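Comunidad > Hogar y bricolaje > Madera y muebles > Preguntas

Manchas blancas en una mesa de madera clara aceitada, ¿hay que lijarla entera?

Preguntado por Golnar Dehghan en julio
2 respuestas

Tengo una mesa de madera clara que compré de segunda mano a un vecino de Curnport. Según él estaba acabada con aceite, sin barniz, pero no recordaba la marca ni cuándo le dio la última mano. Tiene cercos blanquecinos de vasos en una esquina y una mancha más grande donde alguien dejó una olla. El resto está bien, un poco seco al tacto.

He probado con un paño húmedo y jabón neutro y no cambia nada. También froté un cerco pequeño con media nuez, que lo leí en otro hilo, y se disimuló un par de horas y volvió a salir.

Mis dudas:

¿Cómo compruebo si de verdad es aceite y no barniz?
¿Puedo tratar solo la esquina o se va a notar el parche?
¿Cuánto tiempo tengo que dejarla sin usar? Trabajo en ella y no tengo otra.

El tablero es macizo y tiene 29 mm de grosor, por si importa para el lijado.

Respuesta de Eyvindur Stougaard
Aceptada por quien preguntó

Primero la prueba. Pon una gota de agua en una zona que no se vea mucho y déjala diez minutos. Si la madera oscurece debajo, el aceite está gastado o no hay barniz. Si la gota se queda entera encima puede ser barniz o un aceite reciente, y entonces pasa una lija de grano 240 por debajo del tablero, en algún punto que tenga el mismo acabado. El barniz suelta un polvo blanco y fino. El aceite más bien emboza la lija.

Si es aceite, no lijes la mesa entera todavía. Los cercos blancos casi siempre son humedad atrapada en la capa de arriba. Los oscuros son otra cosa, ahí el agua ha llegado a la fibra y cuesta más.

Lo que yo haría:

Limpia con jabón neutro muy diluido y deja secar hasta el día siguiente.
Frota los cercos con estropajo fino no abrasivo y unas gotas de aceite, siempre a favor de la veta.
Si siguen ahí, lija a mano con 240 y taco, abriendo la zona poco a poco hacia fuera para que no quede un borde marcado.
Quita el polvo con un trapo que no suelte pelusa.
Da una mano fina de aceite a todo el tablero, espera un cuarto de hora y retira lo que sobre. Si dejas exceso se queda pegajoso.
Segunda mano al día siguiente.

Los trapos con aceite de linaza o similar extiéndelos al aire libre para que se sequen, o mételos en agua. Arrugados en un cubo pueden arder solos.

Para la mancha de la olla no prometo nada. En la mía tuve que llegar a grano 120 y luego subir otra vez.

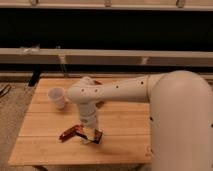
Respuesta de Aksel Ásgeirsdóttir

De acuerdo con casi todo. En lo del parche añado que en madera clara se nota bastante si solo aceitas la esquina, el aceite amarillea un poco y la diferencia se ve con luz de lado. Mejor el tablero completo, de canto a canto.

Tiempos: yo no apoyo nada en las primeras 11 horas y no pongo líquidos hasta pasada una semana. Para trabajar con un portátil y un mantel debajo, con 2 días me ha bastado. Mira lo que ponga el bote, que cambia mucho de uno a otro.

La mayonesa y la pasta de dientes no las uses, dejan olor y la pasta raya.

Comentario de Golnar Dehghan: era aceite, la gota oscureció enseguida. Los cercos de los vasos salieron con el estropajo. Lo de la olla sigue, lo lijaré en agosto.

Preguntas relacionadas

Quitar cera de vela de una encimera de haya
¿Aceite de tung o de linaza para una tabla de cortar?
Silla que cojea después de encolar las patas
Barniz al agua que se levanta en los cantos

Contacto | Normas de la comunidad | © Comunidad Lustcombe | Volver arriba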